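Our washer gave up in June, so I've been carting everything down to the shared laundry. It's 13 minutes on foot with a full basket – longer if I stop at Fetis for a coffee. I go at 8 in the morning to get a machine. 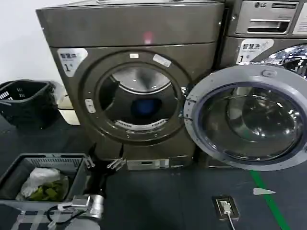 Filed under: Home, Laundry

The washers are front loaders with numbered stickers. I check the drum before I put anything in, as socks get left behind. Colours go first, then towels. I bring my own powder from Stelell and keep the pegs in a plastic bag.

Drying is the slow part. Jeans need a second go, and I pull the shirts out early and hang them at home.
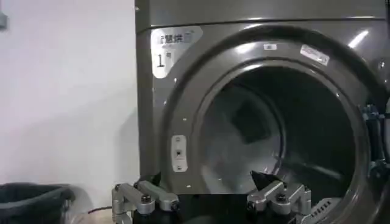

I clean the lint filter before and after. The repair quote from Finidex came to 273 dollars, so I'll probably get the washer fixed next month.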